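Search notebook
Search

20 July 2025

Mug rack and table layout, third go

Cleared the table this morning and put down a fresh length of brown paper. The old one had tea rings on it and a torn corner that kept lifting. The new piece covers most of the top with a bit of white left showing. Taped underneath so there is nothing to catch on.

Racks first. We have had two on trial since the spring, the Tostby and the Samby. The Tostby has shorter pegs and a mug with a thick handle slides off if the table is knocked. The Samby holds better but is light, and lifts with the mug if you pull straight up without tipping it off first. Solomiia put felt pads under the feet, which stopped the scratching and did nothing for the lifting. I would like to try a strip of something heavier along the base. Semeniuk had steel flat bar in the offcuts bin last time I was over, so will ask.

Position: rack goes at the rear left of the mat. At the front it was in the way of everything, and on the right it crowded the milk. Hanging the mugs upside down with the bases forward gives a quick check on what is on the rack, and the dust stays out of them.

Mugs: white ones only from now on. The mixed box from the cupboard had three different handle sizes, and no two people agreed on which was which when writing things up. The lilac-lined ones are fine to keep in use, as the outside is the same white. Rikura have the plain ones in their catalogue under item 1247 if we need more. Olesia thinks we should order before December, when they change the range. The minimum order comes to roughly 4000 with delivery, so it needs a signature.

Milk carton stays on the table for the drinks layout, towards the back and right of the standing mug. I had it nearer the front at first and kept reaching over it.
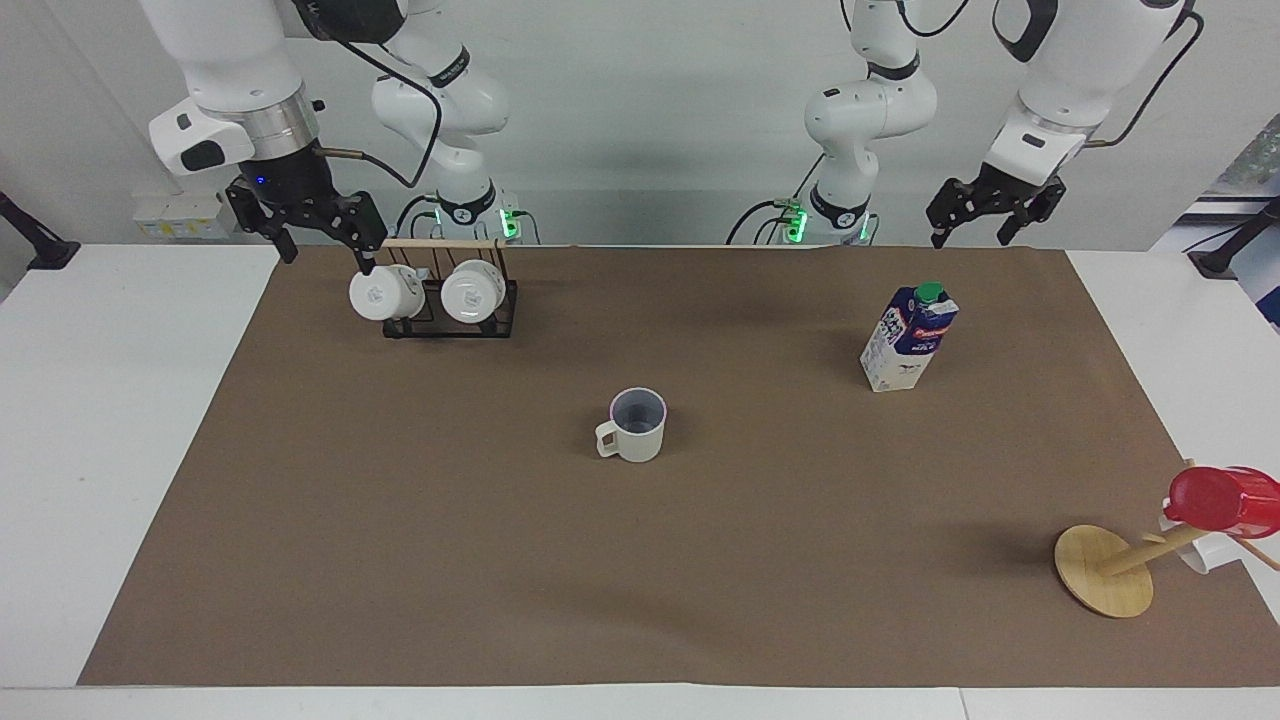

Still to sort out is where the used mugs go. At the moment they end up by the sink in the corridor and come back in dribs and drabs, some of them still damp inside. Hanging them damp leaves a mark on the paper underneath. Suggest a tea towel folded on the side bench and nothing back on the rack until it has been dried by hand.

Olesia Melnychuk asked whether the standing mug should have its handle to the left or the right. Left for now. If anyone changes it, write it down here with the initials.

To do:
- ask Semeniuk about flat bar
- Rikura order form to Solomiia Dovhaniuk
- new roll of brown paper, same width as the last
- throw out the chipped mug on the windowsill

Last updated 14:20 by O.M., paper roll added to list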